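Brullthorpe Wash House – Gallery

Print this page | E-mail this page

The wash house at Brullthorpe opens from September until the end of spring. There are 3 machines, two stone sinks and a long shelf where people leave powders and liquids to share. Most of the pages on this site are about opening hours and charges, so this one is for the things on the shelf and how they get used.

The shelf runs along the back wall. Heavy bottles go at the bottom and boxes of powder at the top, away from splashes. Anything without a name on it may be used by all.

Stains are dealt with at the sinks before a wash. Collars and cuffs get a little liquid rubbed in by hand and are left for 17 minutes, the length of the short timer. Whites go in with whites – the Jallow family's tablecloths are done on their own.

Labels in other languages are welcome. If you can read one, please write the dose on a card and tie it to the handle.

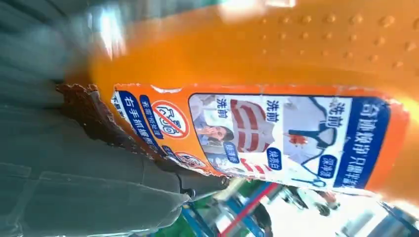 Mitsuko Shimada adds that a dose card should give the amount for a half load as well, as most people bring only one bag and pour in far too much.

Orange bottle, Chinese label. The small pictures on it are of stained and striped clothes, with 洗前, "before washing", over them.

Contact: Fumiko Shimada, Brullthorpe Wash House | © Brullthorpe Wash House | Back to top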